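Free sources for small-cap filings: what still works?
Last updated March 12, 2025 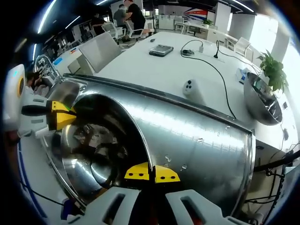

Stainless steel drum with a few water droplets on the outside.

rpugh_ledger
I follow a list of 161 small caps, mostly industrial suppliers. Until November I pulled the accounts through the Nonell screener on the free tier. That tier now stops at 100 companies and the export has lost the cash flow columns. Is there anything else that gives raw figures as CSV, with restatements marked?
Rhiannon Pugh

kettle_yield
Achari. Free with registration, seven years of history, CSV or tab-delimited. Restated figures get an R in the last column. The search is poor, so enter the ticker and ignore the company name box.

mudaliar_a
Achari marks restatements but overwrites the original number. If you want to see what management first reported, you need the filing itself. I checked five companies against their PDFs and two had operating cash flow that matched neither version.

kettle_yield
Which two? I have used it for my whole portfolio and found one error, a misplaced decimal, corrected after I emailed.

mudaliar_a
Kunolport and Zostavdale. In both cases lease payments had been moved from financing into operating. It may be a mapping rule on their side. It still changes free cash flow, so I would not screen on that field.

kettle_yield
Leases are a matter of treatment. I would call that a convention and leave it in.

mudaliar_a
A convention should be applied to every company in the file. The other three had leases in financing.

rpugh_ledger
Thanks both. I have registered and downloaded the lot. Kunolport is as Annapurna describes. The balance sheet fields look fine on the ones I tried. I will take those from Achari and type the cash flow by hand from the annual reports.

offpeak_dan
Does the download include delisted companies? Nonell drops them the same night.

kettle_yield
Yes, under Archive. Prices stop at the last trade but the accounts stay up.

Related threads
Dividend dates: which calendar is right?
Spreadsheet price feeds and the 15-minute delay
Reading the notes to the accounts
Nonell free tier changes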